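Rillham Open Day Recordings
Data card, prepared by Nayeli Salinas

This set has 56 recordings from the open day at the Sturkeo workshop in December. Visitors watched two grippers, one green and one black, handle round things of different size.
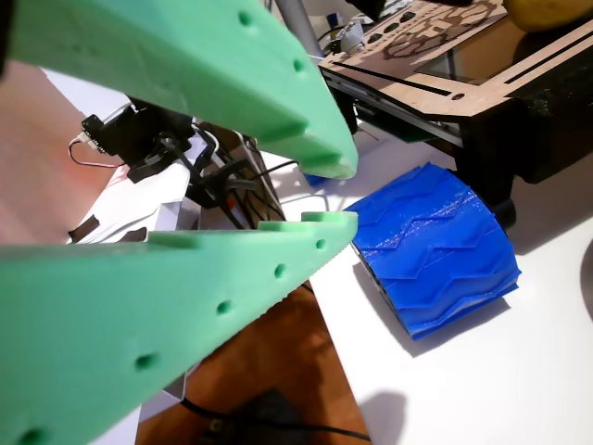 Every recording has its own folder, with the camera files and a text file of notes. The total is 1,153 files. Please keep the folder names, the loading script reads them.
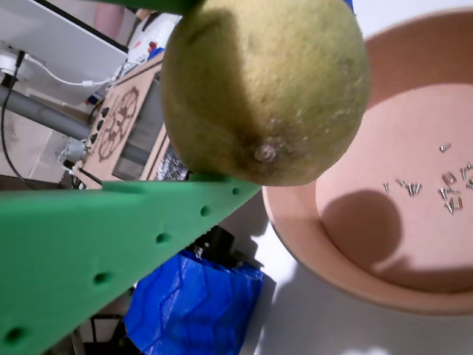
Labels were made by Romana Slanina and checked by me. In 7 recordings we did not agree, and these have the label "unclear".

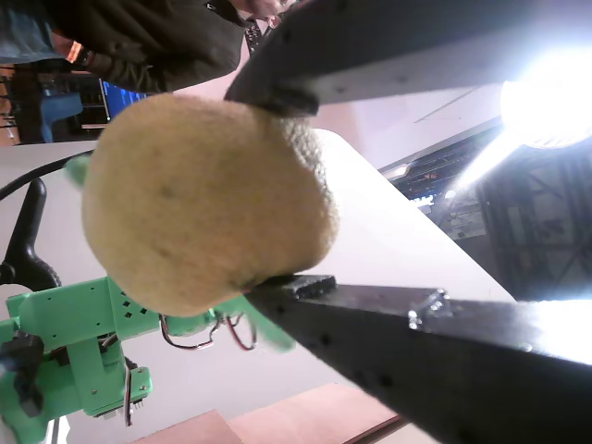

Known problems: the light from the ceiling is very strong in many files, and the clocks of the cameras can differ by up to 18 frames. For questions about use, please write to Reginald Thibodeaux.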